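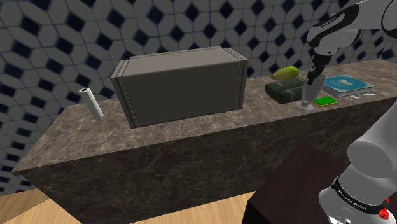
April 14, 2019

Back from the Kosmont evening and too cross to sleep, so I may as well write it down while I still remember what was said and by whom.

The claim, for anyone reading this after I'm dead, is that a capful of Porunon in a glass of water before bed will give you 39 extra minutes of deep sleep a night. Not forty. I suspect forty was considered and thrown out for looking made up. The man giving the talk had the figure on a slide in very large orange type and came back to it so often that by the end the woman next to me was mouthing it along with him.

I went because Hatice asked me to. She has slept badly since the move and has tried the lavender thing and the magnesium and the horrible weighted blanket, and she had a flyer from the chemist's with a free place for a guest. I said I'd go if I was allowed to ask a question. She said one question. I asked three, but two of them were short.

The first was how many people had been in the study. The answer was 153, which I grant is better than I expected. The second was how many had finished it. He said "the great majority", and I said that wasn't a number, and he laughed as though I'd made a joke and looked over my head for another hand. So I asked the third without being called on: what did the other group take? And there was no other group. Everyone had Porunon. They slept in their own beds with a band on the wrist, wrote down how they felt in the morning, and after 30 nights they felt better. Well, of course they did. Put me to bed at the same time for a month, tell me I'm doing something important, take away my evening wine (this was in the conditions, at the bottom of the leaflet) and I should think I'd feel marvellous.

I said so to Hatice in the car and she said, "But does it matter why it works?" I hadn't a good reply at the time. I have one now, at ten to one in the morning, and it's that going without the wine is free.

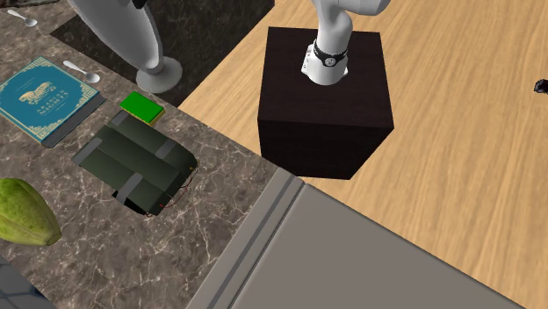 The wristband is the part I keep coming back to. I had one of those for most of last winter. It told me every morning how I'd slept, with a little score, and I noticed I'd stopped knowing for myself. I'd wake up quite cheerful, look at my wrist, see a low score and be tired until lunch. Once I left it on the side of the bath all night and it gave me a decent six hours. I am not sure what the bath had been dreaming about. I gave the thing to my nephew, who runs, and who believes every word of it.

So when someone tells me that deep sleep went up by so many minutes I would like to know who says so. If it's the band, I've met the band. If it's the people themselves, how does anyone know how many minutes they were deeply asleep? By definition they weren't there.

There was a second speaker, from Sönmez, who make the bottle or the cap or possibly the stuff that goes in it, I never got that straight. She was more likeable and said less. She did say that people used to sleep properly before electric light and that we have "forgotten how". I've heard this all my life. My grandmother lived in a house without electric light until she was past thirty and she was up half of every night with coughs, children, the dog and the cold. She talked about sleep as other women talked about going abroad. I don't believe there was ever a time when everybody slept well. I think they complained to fewer people.

Tea and those dry almond biscuits afterwards. Hatice got into conversation with a couple who had driven over from Hendach for it, which is a long way to go on a wet evening to be told to rest. He'd been taking Porunon since last July and swore by it. His wife said he still snored and still got up at four to look at the boiler. He said yes, but he got up refreshed. I liked them both very much. I noticed he bought two more bottles.

The price, by the way, wasn't on any slide. It was on a card by the door, next to the coats.

I should be fair. I wrote "be fair" on the back of my hand before we left, in biro, and it's still there, smudged. So: the man was polite. He didn't say it cured anything. He told people with real trouble to see a doctor, and he said it twice. The stuff tastes of elderflower and I doubt it does any harm. And I'm a poor witness because I've always slept like a stone, tonight excepted, and it's easy to be lofty about a thing you've never gone short of. Hatice lies there hearing the church clock do every quarter. If someone told me 1000 drops of anything would stop that I expect I'd stand in the kitchen with a dropper.

She bought a bottle. I knew she would, and I kept my mouth shut, apart from a noise. We've agreed a sort of test. She'll take it for a fortnight and then go a fortnight without, and in both halves she'll write down what time she went up, whether she had wine and how many quarters she remembers hearing. I wanted to decant half of it and fill another bottle with elderflower cordial so that she wouldn't know which was which. She said absolutely not. She said I'd enjoy it too much. There's something in that.

I did look up the study when I got in. It's on the Kosmont site under News, four paragraphs and a photograph of a pillow. No author. There's a line at the end saying that further research is planned. I've written to ask for the full thing and put my real name to it. If they send it I'll read every page and, if I'm wrong, say so in here.

Ten past one. Rain's stopped. Must ring about the gutter tomorrow, and put the bins out, and find the letter from the dentist, which was on the hall table and now isn't. I can hear the clock from this side of the house too, if I listen for it. I'd never noticed.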